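Foro > Trabajo y oficios > Lavandería, hostelería y limpieza
Tema: ¿Alguien con dobladoras automáticas en el taller? Nos las quieren meter
Páginas: 1

marisa_plancha
Mensajes: 212
Publicado el 4/1/19
Buenas a todos. Trabajo en una lavandería que lleva ropa de residencias y algo de particulares. Sábana y toalla hace tiempo que van por calandra y plegadora, de eso no hablo. Lo que nos anuncian ahora es una línea de Bakos para prenda suelta: jerséis, rebecas, mantitas, camisones. La encargada ha vuelto encantada de una demostración en Plulenthorpe, donde por lo visto la tienen montada desde agosto, y dice que en la mesa de doblado «se va a notar poco».
Yo llevo 21 años doblando y esa frase ya la oí cuando pusieron el túnel de lavado. Lo que quiero saber es si alguien la tiene funcionando, con ropa de verdad, y qué ha pasado con la gente. El folleto ya me lo sé de memoria.

tono_caldera
Mensajes: 1.408
Nosotros tuvimos una parecida a prueba, de Skorer. Soy de mantenimiento, así que hablo de lo que me toca. Camisetas y pantalón de uniforme, bien. En cuanto le dabas punto gordo, la pinza cogía dos capas o ninguna. La solución de la casa fue que una compañera le dejara cada prenda colocada en la boca, con el cuello hacia el mismo lado. O sea, que la persona seguía allí, pero de pie en un sitio fijo y al ritmo de la cinta.

Lurdes_M
Mensajes: 67
Lo de colocar la prenda en la boca lo he hecho yo en otra casa, en la sección de uniformes. Antes doblaba, miraba si faltaba un botón, apartaba lo manchado, hablaba con la de al lado. Después era coger, abrir, soltar. Acababa el turno con los hombros peor que nunca. Y cobrando lo mismo, eso sí, no me bajaron el sueldo, que luego dicen que me quejo por todo.

jardine_d
Mensajes: 34
Hola. Me llamo Dougal Jardine y llevo un taller pequeño, así que igual soy el malo de este hilo. Perdonad mi español, vivo aquí hace años pero escribo regular.
Yo compré. No la de Bakos, una de Brarkitz, de segunda mano. Para nosotros fue bien. No despedí a nadie. El problema que tenía era que no encontraba gente para la mesa, y la que encontraba se marchaba a las pocas semanas. Con la máquina hago toda la ropa lisa y las personas hacen lo difícil. Entiendo la desconfianza, pero también hay que decir que doblar ocho horas no es un trabajo bonito.

marisa_plancha
Mensajes: 213
Dougal, gracias por contestar desde el otro lado, lo digo en serio. Pero «las personas hacen lo difícil» me suena a otra cosa. Si la ropa lisa era la que te dejaba respirar entre dos rebecas complicadas y te la quitan, te queda una jornada entera de rebecas complicadas. ¿Les cambiaste el objetivo por hora o se quedó igual?

jardine_d
Mensajes: 35
Al principio se quedó igual. Lo bajé al tercer mes porque protestaron, y tenían razón.

tono_caldera
Mensajes: 1.409
Tercer mes. Ahí lo dejo.

repasador
Mensajes: 590
Siempre el mismo hilo. En los noventa era la plegadora de sábanas, ahora es la de jerséis. ¿Alguien de aquí quiere volver a doblar sábanas de matrimonio entre dos, a mano, toda la tarde? Pues eso. Dentro de cinco años nos reiremos.

Lurdes_M
Mensajes: 68
Yo no me voy a reír, repasador, porque donde yo estaba éramos más que ahora. Que no echen a nadie no quiere decir que no falte nadie. Las que se jubilaron no las cubrieron. Eso en las cuentas sale como que la máquina no quitó ni un puesto.

repasador
Mensajes: 591
Eso es verdad y no lo discuto. Pero pasa con máquina y sin máquina. En mi empresa no han metido ni un tornillo nuevo y tampoco cubren las jubilaciones.

g_yule
Mensajes: 12
Buenas. Gavin Yule, estuve en la puesta en marcha de varias líneas (ya no trabajo en eso, no vendo nada). Un par de aclaraciones, que veo cosas mezcladas.
El dato de catálogo de 80 prendas por hora que dan casi todos está sacado con prenda preparada: seca, del derecho, desabrochada y de una sola talla. Si metes el carro tal como sale de la secadora, ese número no lo ve ni el comercial. Pedid siempre que la prueba se haga con vuestro carro, elegido por vosotros, y que se cronometre también a la persona que alimenta.
Lo segundo: las pinzas han mejorado mucho. Quien probó una hace tiempo y se quedó con esa idea se va a llevar una sorpresa. Siguen fallando con tejido que da de sí, pero fallan menos.

tono_caldera
Mensajes: 1.410
«Fallan menos» me lo dijo también el técnico de Skorer, con el brazo metido hasta el codo sacando una manga.

g_yule
Mensajes: 13
Je. Te creo. Yo he sacado unas cuantas.

marisa_plancha
Mensajes: 214
Lo del carro elegido por nosotras me lo apunto. En Plulenthorpe, según la encargada, los carros estaban ya preparados cuando llegaron los visitantes. Le pregunté quién los había preparado y no lo sabía. Pues alguien los prepararía, digo yo, y ese alguien tendrá un horario y una espalda.

hilo_y_aguja
Mensajes: 301
Entro tarde, pero el tema me toca. Yo voy por casas, no a taller: ropa, camas, armarios, lo que haya. A las que hacemos domicilio nos decían que esto no nos iba a llegar nunca porque cada casa es distinta. Ya no lo tengo tan claro. Ahora las máquinas aprenden viendo cómo lo hace la gente, y la pinza la lleva una persona en la mano, encima de la cama, con la ropa de cada uno.
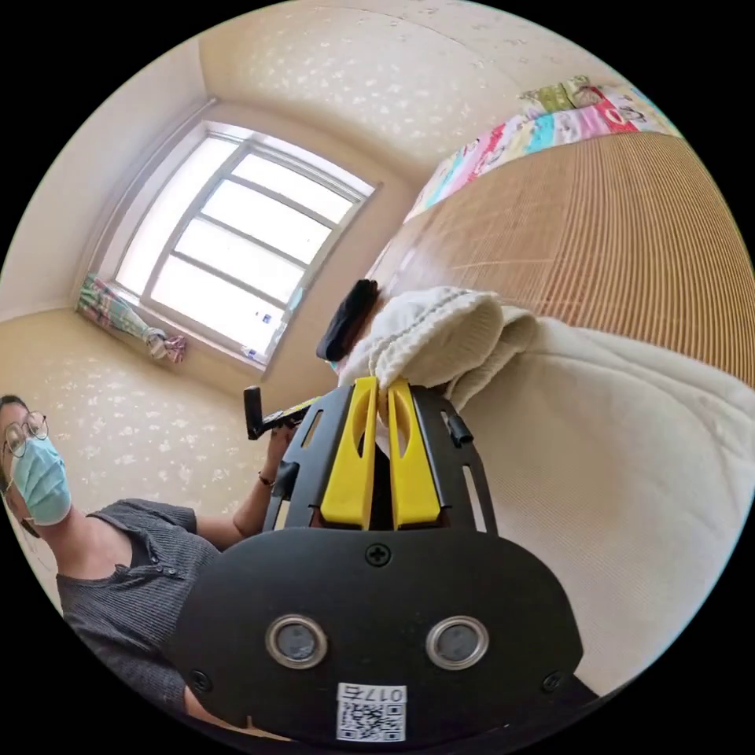

La ropa de punto es lo que peor se deja coger, en una casa y en una lavandería, y quien diga otra cosa no ha doblado una rebeca. Estira por donde quiere y el canalé se te abre. Si pellizcas como esos dos dedos amarillos, que tienen agarrado un pliegue del punto blanco y se les amontona todo en arruguitas gordas, luego tienes que soltar, alisar con la palma y volver a empezar. La palma es la mitad del trabajo, y ahí no hay palma. Fijaos además en dónde se hace: una esterilla, una colcha de retales hecha un bulto contra la pared, la cortina recogida en el alféizar. Eso es una casa, y es mi sitio de trabajo. Si aprenden a moverse ahí, lo vuestro de la mesa despejada y la cinta se lo comen con patatas. Mi duda es quién cobra por enseñar y cuánto, porque lo que yo sé de doblar no me lo ha pagado nadie aparte.

g_yule
Mensajes: 14
Buena observación la de la palma. Dos dedos planos sujetan, pero no alisan. En las líneas industriales eso se resuelve con la mesa (aspiración, rodillo), y en una cama no tienes nada de eso. Por eso creo que exageras con lo de que os van a comer, hilo_y_aguja. Coger un pliegue es una cosa y dejar la rebeca doblada es otra bien distinta.

hilo_y_aguja
Mensajes: 302
Ojalá exagere. Pero tú mismo dices arriba que las pinzas han mejorado mucho. O han mejorado o no, Gavin.

g_yule
Mensajes: 15
Han mejorado cogiendo.

Lurdes_M
Mensajes: 69
A mí lo que me llama la atención es lo de enseñar. En la casa donde estuve nos pidieron a las veteranas que explicáramos al técnico cómo apartábamos la ropa delicada. Tardes enteras. Ni un papel firmado ni una hora extra, «es parte de la adaptación». Luego el manual salió con el nombre de la empresa instaladora. Marisa, si os piden eso, que conste por escrito como formación que dais vosotras y en qué horario.

repasador
Mensajes: 592
Hombre, explicar tu trabajo en horas de trabajo tampoco es un robo.

Lurdes_M
Mensajes: 70
En horas de trabajo y con el mismo objetivo de prendas que el día anterior. Echa la cuenta.

repasador
Mensajes: 593
Vale, así no.

jardine_d
Mensajes: 36
Una cosa que sí puedo recomendar por mi experiencia. Que las de la mesa tengan permiso para parar la máquina sin llamar a nadie. Yo no lo puse al principio, y si una rebeca entraba mal seguían mirando cómo se estropeaba, porque no se atrevían. Pagué bastantes rebecas. Y las residencias no te reclaman una rebeca cualquiera, te reclaman la que tejió la hija.

tono_caldera
Mensajes: 1.411
En eso estoy con Dougal. Y añado: que mantenimiento tenga los recambios en casa. A nosotros nos dejaron la línea parada por una goma y la mesa volvió a doblar a mano con la plantilla ya recortada. Los carros llegaban a la puerta.

marisa_plancha
Mensajes: 215
Gracias a todos, también a los que no pensáis como yo. He hecho una hoja para llevarla a la reunión, la pego por si a alguien le sirve o ve que falta algo:

Prueba con carro nuestro, sin preparar, con punto y con botones.
Se cronometra a quien alimenta la máquina, no solo la salida.
Objetivo por hora de la mesa revisado desde el primer día.
Rotación: que no esté siempre la misma en la boca.
Permiso para parar.
Quién paga la prenda rota.
Qué pasa con las jubilaciones, por escrito.
Si enseñamos, consta y se descuenta del objetivo.

A la encargada le he adelantado la primera y me ha dicho que «habrá que ver si Bakos lo permite». Si no permiten que probemos con nuestra ropa una máquina para nuestra ropa, ya me diréis.

g_yule
Mensajes: 16
Lo permiten si insistes. Añade talla grande y algo con capucha.

hilo_y_aguja
Mensajes: 303
Y una manta de esas con pelillo, que se pegan a todo. Cuéntanos cómo va la reunión.

marisa_plancha
Mensajes: 216
Apuntadas la capucha y la manta. Cuando haya reunión vuelvo por aquí. De momento sigo sin creerme lo de «se va a notar poco».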